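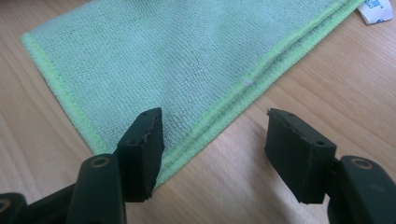
A green cloth on a wooden table. The revolution starts small, apparently.

January 29, 2019

Every January somebody tries to sell me a tidier life, and this year it was my sister-in-law, Aroha, who lent me a book about clearing out. I read all of it. It took four evenings, and I have questions.

The main claim is that owning fewer things makes you calmer. Perhaps. I know calm people with crammed garages and I know at least one nervous wreck who lives with a chair and a lamp. The author's evidence is a string of letters from happy readers, and people who gave up at chapter two don't generally write in.

Then there is the challenge: get rid of 100 items in a month. Why 100? A teaspoon is an item and so is a piano. I got to 17 by emptying one kitchen drawer of dead pens and takeaway menus, and felt no different, apart from needing a pen the next morning.

What bothers me more is where it all goes. The book says "let it go" a great deal and hardly mentions the tip. Darcy Tomoana sorts donations at the charity shop in Girnham and told me January is dreadful. Bags of stained T-shirts, single shoes, jigsaws with no lids. They pay to have a lot of it taken away.

And of course there is a shop. The last page sends you to a website selling storage boxes at 58 dollars a set, so you can put what you've kept inside something you've just bought. I did look – they are nice boxes.

I'll grant it one thing. Wiping down a surface before deciding what goes back on it is decent advice, and my mother was giving it away free in the seventies. The book goes back to Aroha next week. She hasn't said whether she wants it, and I notice she has already lent me another one, on sleep.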